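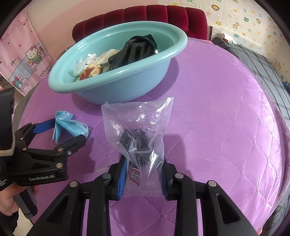
## 7. Clearing a bed that has become a table

Section 6 dealt with floors. Beds are worse. A bed is the largest flat surface in most of the Vorside rooms, and whatever comes out of pockets and shopping ends up on it. The older edition of this guide told you to "set aside one calm hour" and sort everything into seven labeled boxes. We tried the seven boxes. Four were still empty at the end and one had been used as a footrest.

What follows uses one basin and two bags. It is slower than people claim and it will not change your life.

### 7.1 What you need

- One plastic basin with a thick rim. A bucket is too deep, and you end up digging in it for your keys. The catalog recommends at least 42 cm across the top. We have used smaller.
- Two trash bags, one for trash and one for recycling.
- A pen and some scraps of paper for labels.
- A timer, if you believe in timers. Set it for 20 minutes.

You do not need the Skomico divider set. It sits nicely in the basin on the box it comes in, and in our basin it fell over as soon as a glove was dropped on it.

### 7.2 Before you start

1. Open the curtains or put the ceiling light on. Dark crumbs and small black screws look very much alike on a patterned bedspread.
2. Leave the bedspread on the bed. Some guides say to strip the bed first. Do that and every small thing goes down the gap by the wall.
3. Smooth the spread with the flat of your hand, working from the pillow end. On a quilted one, check along the stitching. Things lodge there.
4. Put the basin down in the middle of the bed, where you can reach it from both sides.

> **Caution:** Do not put a basin with any water in it on a bed. Wipe the underside as well. A shiny spread will show the mark.

### 7.3 First pass: everything soft

1. Pick up tissues, napkins and food wrappers and drop them in the basin. Don't sort yet.
2. Add flattened packaging and bits of cardboard. If there is print on the cardboard, read it before it goes any further. Part numbers have a way of being on the piece you threw out.
3. Shake out any cloth over the basin, then lay it inside.
4. Put rubber gloves on top, where you can find them again. Check for a pair. One black glove in the basin usually means the other is under the bed, or it means there was only ever one, which the Woritz inventory sheet does not allow for.

**Note:** The inventory sheet for these rooms runs to 282 lines. We have never met anyone who filled it in past the bedding.

### 7.4 Second pass: small bags

Small clear bags cause most of the trouble. They get crumpled, the contents settle in a dark lump at the bottom, and from arm's length it is anyone's guess whether you are looking at fasteners or the end of a snack.

1. Stand the bag up on the bedspread. If it won't stand, lay it flat with the opening away from you.
2. Look for a label. A scrap of white paper with red handwriting on it still counts as a label, even if you can't read it. Take it to somebody who can before you decide anything.
3. Feel the lower part of the bag from outside. Hard pieces go to the tool drawer. Crumbs go in the trash.
4. If you still can't tell, open the bag over the basin. Never over the bed.
5. Look for loose paper close to the bag and keep it with the bag until you have read it. It may be nothing. Check both sides.
6. Close the bag and write what it holds in plain words. "Misc." is banned. So is "important."

> **Caution:** Do not pour two half-full bags together to save space. The screws for the Paiva shelf and the screws for the Paiva bed frame are close enough in size to start in the wrong hole and then stick there.

### 7.5 Third pass: masks

Do masks separately. They are light, they catch on other things, and a folded one can pass for clean.

1. Leave the mask where it is until the basin has its other contents.
2. Pick it up by an ear loop if you can find one. Otherwise take it by the edge.
3. If it came out of its packet and nobody will own up to it, put it in the trash.
4. Keep unopened masks in their packet in the drawer. A sealed packet is the only evidence of a clean mask that we accept. 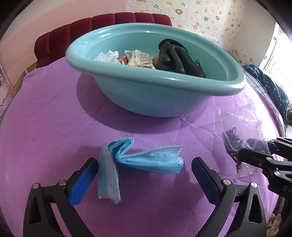 Bujar Janevski objects that step 3 is wasteful, and that a disposable mask with its pleats still crisp could go back in a coat pocket for a dusty job. Perhaps it could. He also wants the gloves rinsed and hung up before anything else is touched, on the grounds that a glove left with food wrappers picks up grease. That second point we accept, and it has gone into 7.6. On the mask we are staying where we were. Crisp pleats tell you how it was folded and very little else.

### 7.6 Emptying the basin

1. Carry the basin off the bed with both hands. Plastic rims flex under load, and the thick ones flex too, whatever the catalog says.
2. Set it on the floor or a table.
3. Take the gloves out first. Rinse them, then hang them with the fingers down.
4. Take out cords, loops and anything with a plug. Coil them loosely.
5. Pull out clean cardboard for recycling. Greasy cardboard is trash. Opinions differ on how greasy, and the local leaflet is no help.
6. Tip the rest into the trash bag.
7. Wipe the basin inside and under the rim.

**Note:** Do not store the basin full "until the weekend." A full basin pushed under a bed is the same mess, harder to reach.

### 7.7 If it goes wrong

| Problem | Try |
|---|---|
| Basin tips toward you | Move it away from the edge of the mattress |
| Small parts lost in the quilting | Fold the spread inward from all four sides and shake it out over the basin |
| Label fallen off a bag | Keep bag and label together in a second bag |
| Timer rings and you are not done | Ignore it |

The claim in the old edition that a full bed takes 20 minutes came from a trial on a bed with very little on it. Allow 60 for the first time. If you do this every week it gets shorter, though we only have our own word for that.

Wash your hands, then put the pillows back. Section 8 covers desks.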